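Hiner Working Group on Home and Shop Machines
Minutes of the meeting of April 22, 2022

Present: Thilini Gamage (chair), Hanane Bensaid, Iman Soliman, Wael Samir (minutes)
Excused: Rachid Chraibi

1. Minutes of the previous meeting
Accepted with one correction. The stockroom at Gristine has 129 bins, and not 192 as was written.

2. Shelf filling at Gristine
Iman reported on her visit to the shop. The staff would gladly give away the evening work of putting fallen goods upright and bringing the shelf fronts in order. She watched one worker do a full aisle in 7 minutes while also answering two customers. Iman does not believe any machine we have looked at can come near to this. Wael asked if slow work at night would be acceptable. Iman will ask the shop manager.

3. Clearing a table 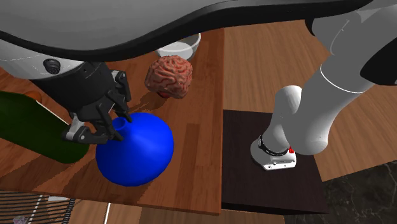
Hanane presented her part of the study, on the clearing of household tables. She runs the task first in simulation and she wishes to do 1000 trials before the group spends money on a real arm. The group discussed at some length what should count as a success. Thilini said that a blue vase tilted with its neck toward the gripper, and one finger tip on each side of the opening, is a kind position for the machine, and that at home the vase may lie in any direction. Hanane agreed and will vary the positions. Wael remarked that glass and thin bowls need a separate score for damage. Iman was of the opinion that 70 percent success is not useful to a family, as somebody must still stand near and watch. No decision on the limit was taken.

4. Offer from Karkevska
The offer for the loan of an arm was read. Insurance is not included. Thilini will write to them and also ask Ezzat for a second price.

5. Other matters
Rachid sent a note by mail that folding of laundry should stay out of the report this year. Hanane was against, the others in favor. Laundry stays out.

Actions
Iman: question about night work to Gristine
Hanane: new vase positions, draft of damage score together with Wael
Thilini: letters to Karkevska and Ezzat

The next meeting will be fixed by mail. The report is still planned for September.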